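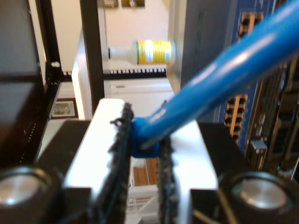
Hazel Dvorak wrote back on the last report that she could plug in a cable with her eyes half shut, and she wanted to know why a machine should need a second year of money to learn it. Her comment is fair, and it shaped how we set out this one.

Astness Project, progress report to Dunleavy
February 4, 2022

Work since November

The grant covers small hand chores in shops and back rooms. Pinditz asked for network cabling first, so most of our hours went there. The chore is to take hold of an Ethernet cable, bring it to the right port on a rack switch and push until the latch catches. Taking the cable out again counts as a separate chore.

We logged 2,067 tries in the period. Of the last 400, all on plugging in, the arms finished 10 percent with no help from a person. The rest needed a nudge or were stopped. Wendelin Bachmann keeps the log and can send it on request.

Two arms do better than one. A cable held by one gripper droops and turns, and the plug comes to the port at the wrong angle. With the second arm near the plug end we can correct the angle before going in.
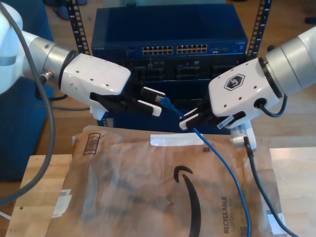
What still goes wrong

Cables that cross in front of the ports are the main trouble. A person pushes them aside with a knuckle and thinks nothing of it. The arms have to plan it as a job of its own, and they are slow.

Grip is the other one. Too light and the plug turns on contact. Too firm and the boot is squeezed down onto the latch, which then won't click. We tried several finger pads and have settled on rough ones for holding the boot.
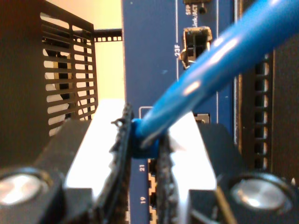 Could a shop use this today?
Only with a person standing by. At the current rate an employee would do the job faster alone, and we would not advise Haslow or any other site to plan around it before the next report.

Other chores

Folding cloths and stocking a low shelf were both in the plan. Folding was started and put on hold — Wubit Araya moved over to cabling to help with the pads. Shelf stocking has not begun. We would like to carry both into the next period at no added cost.
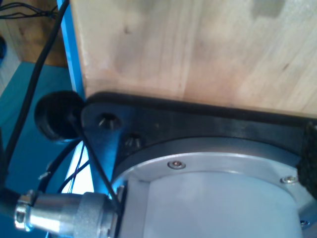 What will the remaining money go to?
Most of it pays for staff time, with a smaller part for spare pads, cables and fasteners. No new arms are planned.

Next period

Wendelin will repeat the plugging tests with other cables in the way, using the same scoring. Unplugging gets its own set of tries. Tamsin Ferreira will write up the pad results separately. Questions on the budget lines go to Sotiris Tsakiris.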